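Cuaderno de taller, 15 de diciembre de 2022

Pigmentos para la cal, segunda tanda. ¡Por fin tenemos un verde que aguanta! Llevaba desde noviembre peleándome con la tierra verde de Drurnia, que en húmedo era una maravilla y al secar se quedaba en un gris tristón. Rocío Cifuentes propuso molerla más fina y dejarla en agua toda la noche antes de mezclarla con la pasta de cal, y el cambio es enorme.

Receta de hoy: 1.000 g de pasta de cal (la de Kahsay, apagada hace años, una mantequilla), 192 g de pigmento ya remojado y agua hasta que la brocha deje de arrastrar. Doce probetas en total, la mitad sobre enfoscado viejo y la otra mitad sobre enfoscado nuevo. Las del enfoscado viejo agarran mejor, cosa que no me esperaba para nada. 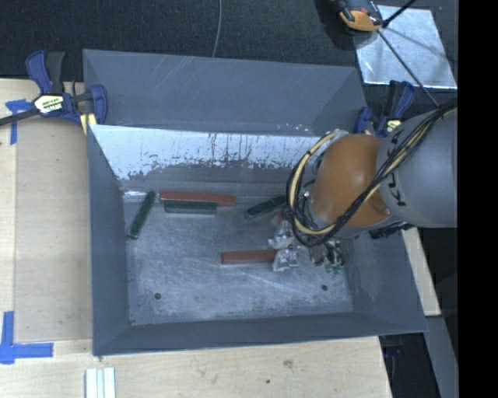 El rojo tierra sigue siendo el más agradecido de todos. Con la misma proporción cubre en dos manos y admite una tercera muy aguada que le da una profundidad preciosa. Para la carta de colores de Biddale me gustaría un par menos chillón que el de la primera tanda, algo como los bloques verde oscuro y el pardo rojizo, uno pegado al otro: los dos apagados, y aun así se distinguen sin esfuerzo. Habría que bajar el rojo con una pizca de sombra natural. Hamdia Tefera dice que con negro de humo, pero a mí el negro me ensucia la cal enseguida.

Pendiente: repetir el ocre. La probeta 7 ha sacado un velo blanquecino en la esquina inferior, creo que por haberla pintado con el soporte demasiado seco. Mojar bien la víspera y otra vez justo antes, ¡que siempre me puede la prisa!

Hamdia ha pesado lo que queda del saco de Stelluvden: 894 g. Llega para otra tanda pequeña si no hacemos tonterías. Rocío quiere reservar una parte para probar con caseína, y me parece una idea estupenda, aunque el olor lo vamos a sufrir entre todos.

Las probetas se quedan tapadas con arpillera húmeda. No tocarlas hasta que yo las revise, por favor, y los tamices van lavados y boca abajo.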